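Snack box, second sort
May, 9:40 p.m. 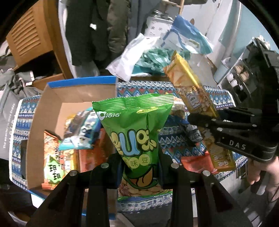 Started on the snack box after dinner, the delivery having sat unsorted in the hall since morning. The plan is the same as last month: open, sort by flavor, weigh, write the number down, put everything in the Orkard cabinet. Sealed weight goes in the left column of the notebook and shelf position in the right. The green bag from 洽洽 (the beans, with the open mouth and the tongue on the front) came first. It is an upright bag, so it can go in the front row without a divider. The orange packet is tall and leans on the wall of the box, and the teal, gray and white one had ended up on top at an angle, over the other packs. The red-orange one was at the right side and half under it. I had planned to work from left to right and gave up on that early.

Weights. The Korken scale reads high by one gram when cold, so I let it run five minutes and zeroed it with the tray on. Green bag: 159 g gross. Did not open it, so no net figure. The teal pack was lighter and I wrote it down wrong the first time, with two digits swapped. Corrected in pen. I should use pencil for the first pass.

The crimped seals take up more height than I allow for. On the green bag the top seal is wide, and the bag needs that clearance to go in without bending. Cabinet shelf two was set too low by one peg. Moved it up. That leaves shelf three tight for the tea tins, which can go sideways for the time being.

10:15 p.m.

Looked up the Flalix dividers again. The narrow set is 60 mm between slots and the wide set is 100. Narrow suits the yellow packets. The wide set would take the bean bag with some slack, but then only two bags fit per row, and I lose the back corner. Could mix the two sets if the rails are the same depth. The listing does not say. Sent a question to Garrido, where I bought the cabinet inserts. Their last reply took four days.

Shelf order for now:
Shelf one, seeds and nuts.
Shelf two, beans and anything in a stand-up bag.
Shelf three, tea, sideways.
Shelf four, noodles and the overflow.

The orange packet does not belong clearly to any of these. Put it on four. The notebook says "unassigned," same as it said in the last sort for a different packet, which I then ate before assigning it.

The carton itself is worth keeping. Walls are firm and the bottom has not bowed. It can hold refills under the counter if it clears the pipe, and by tape measure it does, by a little over 60 mm. The blue strip along the rim I am leaving on.

10:50 p.m.

Finished except for the expiration dates. The small print needs better light than the hall gives, and the lamp is in the other room with a dead bulb. Dates tomorrow, then copy the columns over to the spreadsheet. Buy a bulb. Buy pencils. Check whether peg holes on the Orkard go all the way up or stop below the hinge.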